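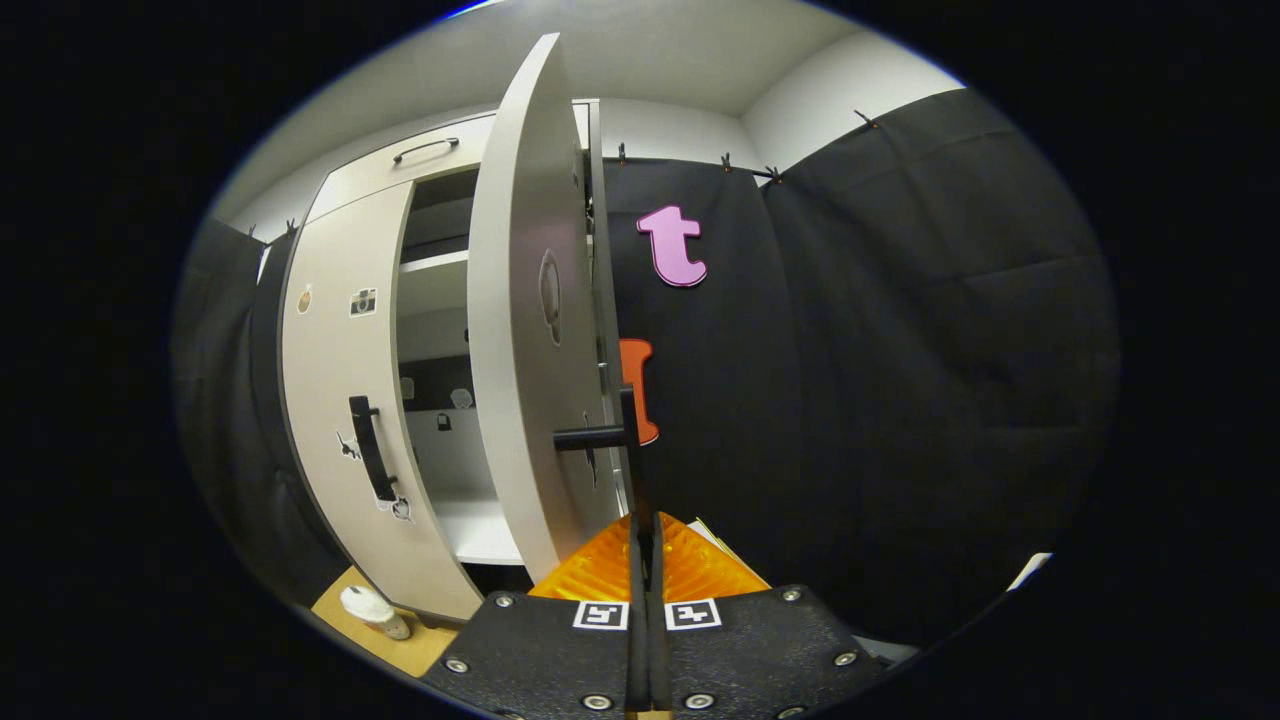
Cloko hand-held gripper at the white cabinet, right-hand door open. Fisheye view from the tool's own camera.

Cloko Hand-Held Gripper
Loan pool, Grundville workshop
Page updated 27 Aug 2019

Home > Equipment > Grippers and hand tools > Cloko hand-held

Status: available to book
Loan period: 8 days, renewable if there is no queue
Training needed: short bench intro
Goes with: Hollow arm (wrist adapter in the case), any laptop in the pool

Overview

The Cloko is a two-finger gripper you carry around in your hand. You hold it, you squeeze, the fingers close, and the camera records the whole job from the tool's point of view. Later you can hang the same fingers on the Hollow arm and see how much of what your hand did carries over. We have had ours since July and it has hardly spent a night in its case!

We bought it to settle a fairly dull argument over which gripper to put on the arm for doors and drawers, and ended up liking it for its own sake. You can try a grasp in the time it takes to walk up to a cupboard. There's no arm to home, no cable to chase across the floor, and if an idea is bad you know in a minute and move on to the next one.

The body is a flat black plate held with silver screws, and the two fingers stand up from the middle. Two square printed markers sit side by side on it where the camera always has them in view, so the tracking software has something to hold on to even when the rest of the picture is one big white door. Please don't peel, clean with solvent or write on the markers. A greasy thumbprint is enough to upset them, and a dry cloth will take it off.

What we tried it on

Most of our trials so far have been on the white cabinet in the corner. It's a good test piece because it asks for several kinds of grasp within arm's reach: a drawer at the top with a curved dark bar, a left door with an upright black bar handle, and a tall right door that can be pulled by its edge. Move a little and you have a new problem.

We ran three setups on it:

1. Cloko in the hand
2. Cloko fingers on the Hollow arm
3. Han gripper on the Hollow arm

Across all three we logged 3,651 trials, and 1,249 of those were door pulls. The rest were the drawer, shelf picks and a long run of dropping small things into boxes, which was more fun than it sounds.

Drawer pull. All three can do it. The curved bar gives you plenty to get behind, and you can come in from well off to one side and still end up with a decent hold. In the hand it is almost too easy, and people get sloppy, so watch that if you are collecting runs to replay on the arm. Come in straight, stop, close, pull.

Upright bar handle. Our favorite of the lot for comparing fingers. The Cloko fingers are slim enough to get around the bar without knocking the door, and the grip stays put through the first part of the swing. The Han is stronger and wider, and it wants to be lined up properly before it closes. Once it has the bar it does not let go. If your handle is heavy or the door sticks, take the Han and don't look back.

Door edge. No bar to grab here, you hook the edge and draw the door toward you. With the Cloko you can use the side of the tool as well as the fingers, and after a few tries your hand works out the angle without much thinking. The arm does not have that luxury! We had to slow it down a lot and let the wrist rotate with the door. It works now, and watching it go through a full swing the first time was a very good afternoon.

Shelf picks. With the door held open you want a second hand or a wedge. The fingers reach the front half of the shelf comfortably. For the back you need to tip the tool forward, and then the body starts to get close to the shelf above, so leave room.

The camera

The lens is a fisheye, and a strong one. Expect a round picture with black all around it, and expect straight things to bow: cabinet doors bulge, the ceiling bends over the top, and your nice square test rig looks as if it was built on a boat. It takes a day to get used to and then you stop noticing.

What you get for it is a huge amount of room in view. The fingers, the markers, the thing you are reaching for and most of the corner behind it are all there at once. We compared it with the narrow camera that came with the Han kit, mounted in the same spot, and with the narrow one the handle disappears from view right as you close in on it. For door work there was no contest. For reading small labels or judging fine alignment the narrow camera is sharper, and some of you will prefer it. Both fit the mount, so try both.

Things we learned along the way:

Lock the exposure before you start. White doors against a light gray wall will push the automatic setting all over the place.

Run the lens calibration again if you have taken the camera off, even if you put it back carefully.

Hang dark cloth behind the work if you can. We have black curtain on both sides of the cabinet corner and the tracking is noticeably steadier there than it is by the windows.

Give plain surfaces a few marks. A blank door has very little for software to follow once it fills the view. A sticker or two near the handle helps, and a foam letter pinned to the curtain works fine too.

Fingers

The black pair fitted to the tool is the standard set and the one used for every result on this page. A soft set and a long set are in the lid of the case. The soft set is lovely on cups and fruit and hopeless on door edges, where it folds. The long set reaches the back of a shelf but bends under a pull, so keep it for light things.

Changing a set is a two-screw job. Snug is enough. If you feel the driver flex, you have gone too far.

How it feels

Light. You can work with it through a morning without a sore wrist, which is more than we can say for the first thing we built ourselves. The squeeze is even from open to closed, with no dead spot in the middle, and you feel contact through the grip well enough to tell a hard handle from a padded one with your eyes shut. (We checked. It became a bit of a contest.)

The one thing we would change is the balance. It's a touch front-heavy with the long fingers on, and if you rest it on a table it wants to roll toward them. Put it on the foam block.

On the Hollow arm

The wrist adapter takes a few minutes to fit. Power the arm down first, bolt the adapter on with the arrow facing up, then slide the tool in until it clicks. Load the profile named cloko-door for hinged doors and cloko-pull for drawers. Both begin slow on purpose. Please leave the speed where it is until you have watched one complete cycle with a hand near the stop button.

If you are replaying hand-held runs, start with clean ones. We found that 200 tidy drawer pulls gave us better arm motion than our much larger pile of mixed ones, where half of us had come in from the left and the other half had wiggled the handle to free it. Agree on an approach before you start recording.

Cloko or Han?

Take the Cloko if you want to try ideas quickly, work in tight places, collect runs by hand, or see a lot of the room.

Take the Han if you need force, if the object is thick, or if the job is the same every time and you can spend a while lining it up.

Can't decide? Book both. They share the adapter and swapping takes less time than making coffee. We would love to have more side-by-side results from jobs other than cabinets, and a fridge door is top of the wish list.

In the case

Cloko hand-held gripper with standard fingers fitted
Soft finger set, long finger set
Fisheye camera, lens cap, short cable
Wrist adapter and bolts
Screwdriver
Calibration board
Foam rest block
Spare printed markers (ask before fitting)
Dry cloth

Known quirks

The lens cap is loose and likes pockets. Check yours before you go home.

The recording light stays on for a couple of seconds after you stop. Wait for it to go out before unplugging or the last file will not open.

If the fingers close unevenly, open them all the way, let go, and squeeze again. If that does not cure it, put a note in the case and we will look at it at the Grundville bench.

Marker tracking drops out if your sleeve falls across the plate. Roll it up.

Booking

Use the pool calendar and pick up from the tool window in Grundville. New users should allow half an hour for the bench intro, which covers holding the tool, finger changes, calibration and one run on the cabinet. Bring your own storage for recordings, as the pool laptops are wiped on return.

Notes from trials are very welcome, including the ones that went badly. Drop them in the Cloko folder with the finger set and camera named in the title.

See also: Han gripper, Hollow arm, Narrow camera kit, Curtain and backdrop hire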